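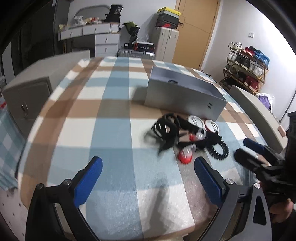
Two hand-held grippers by a heap with a strap, lids and cable, with a metal box behind.

The pinch that went unreported

Jurgita Rätsep had been recording for most of the afternoon when the trigger of her left gripper stopped coming back. She squeezed, the fingers closed, and when she let go they stayed closed. She did what she had seen others do. She put the tool down, held the body with one hand and pulled the fingers apart with the other. The linkage let go all at once and took a piece of skin off the side of her thumb.

It was a small injury. She put a plaster on it and finished the session. The next morning she mentioned it to a colleague, who showed her a nearly identical mark on his own hand.

Rätsep works for Tatach, a firm in Cliltdale that collects demonstrations for training household robots. Its operators go into ordinary rooms with a gripper in each hand and do ordinary jobs: sorting a pile, opening a box, putting things away. The movements are recorded and later used to teach a robot arm to do the same. The grippers have no motor. A trigger in the handle pulls a rod, the rod moves two fingers, and a spring opens them again.

That lack of a motor is part of the reason the fault went on for so long. Tatach's safety rules were written for its robot arms, which sit behind guards in a separate building and have an emergency stop at each corner. The hand tools were listed under stationery and small equipment.

"We had a form for the arms and no form for these," says Caradog Price, who runs the collection side. "If you cut yourself on a pair of scissors you don't fill in a report. People treated it the same way."

Price took 70 grippers out of use in August, after Rätsep's colleague told him about both thumbs. The model is called the Tillero and is made to Tatach's drawings by a small workshop, Oravec. Edgardo Espiritu, a technician there, was sent the two that had done the damage.

He found the same thing in both. The fingers turn on pivot screws, and each screw passes through a plain sleeve that should stop it clamping the joint. On these tools the sleeve had been made slightly short. With the screw at its proper setting the joint still moved, though with little to spare. Once somebody tightened it further, the finger was squeezed between its side plates and the return spring could no longer open it.

Operators had been tightening them. The screws worked loose in use, the fingers began to wobble, and a wobbling finger spoils a recording. Most people carried a screwdriver in their kit for this purpose. Nothing in the instructions gave a limit or told them to stop.

"I'd been doing it every couple of days," Rätsep says. "You feel it go stiff and you think, good, that's tight."

Espiritu also tested how a stuck finger behaves when it is forced. It holds, then slips past the tight spot and jumps. The ridged pads at the tips are soft and do no harm. The trouble is lower down, where the finger passes close to the body and leaves a gap about 7 millimetres wide. That was where both thumbs had been.

There was a second problem, in the data. A gripper that sticks closed for a moment before opening gives a recording in which the hand has moved on but the object hasn't been let go. Shuk-fan Wei, who checks the recordings, had been seeing this for weeks and had put it down to operators being tired. When she went back through them she marked 1340 as doubtful. Sessions with straps and cable were the worst, she says, as a late release drags the whole pile along with it. Some can be trimmed and kept. She expects to throw the rest away.

Wei regrets not asking sooner. Her notes on slow releases went into one system and the repair requests into another, and no one at the firm read both.

The repair is a longer sleeve and a thread-locking compound on the screw. Oravec has also fitted a thin cover over the gap. It makes the tool slightly heavier, and some operators have complained about that.

Stavros Zupan, who advises workshops on hand tool safety and was asked to look at the case, thinks the cover matters more than the sleeve. "The sleeve stops this fault," he says. "Something else will jam it one day, a bit of grit or thread, and somebody will pull on it again."

He also asked for the screwdrivers to be taken out of the kits. Price agreed, and loose grippers now go back to the bench. There is a report form as well, one page long, kept with the chargers. At the time of writing it had been used twice, both times for a stiff trigger and neither time for an injury.

Rätsep is back on collection work with a repaired pair. She says the left one still feels different from the right, and Espiritu has asked her to send it in.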